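April, bench notes, gripper comparison

Back on the kitchen layout after the controller swap. Flukov fingers on the white arm, toaster oven on the right with its door toward the middle of the table, plate near the back edge, fruit and the garlic bowl where the layout sheet has them. Overhead camera only.
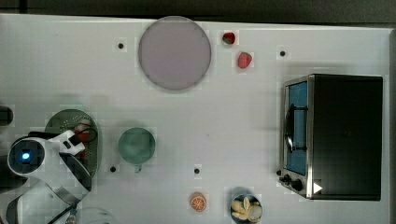 Overhead, Flukov fingers, Ruawai controller.
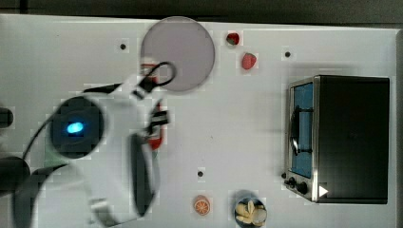
Ran the same pick list with the Welta fingers last month, so the numbers should compare. Force limit is 4 N for both. Exposure on the overhead is too long at full speed and the arm smears. Dropped speed to 200 mm/s for the approach and left transit at 800. Should try a shorter exposure before slowing anything else down.

Flukov closes faster but overshoots on small soft items. Strawberries went fine after I lowered the closing current. Orange slice is still bad, it lies flat and the tips ride over the rind. Welta tips are thinner and got under it most of the time.

Cable loop at the wrist is too long. Reroute before the next run, it blocks part of the overhead view when the arm is near the plate.

Ruawai dropped its connection once, at around 900 cycles. Restarted and it came back. Log saved under the Lokmont folder.

To do: shorter cable, new tip pads, repeat orange slice with both sets.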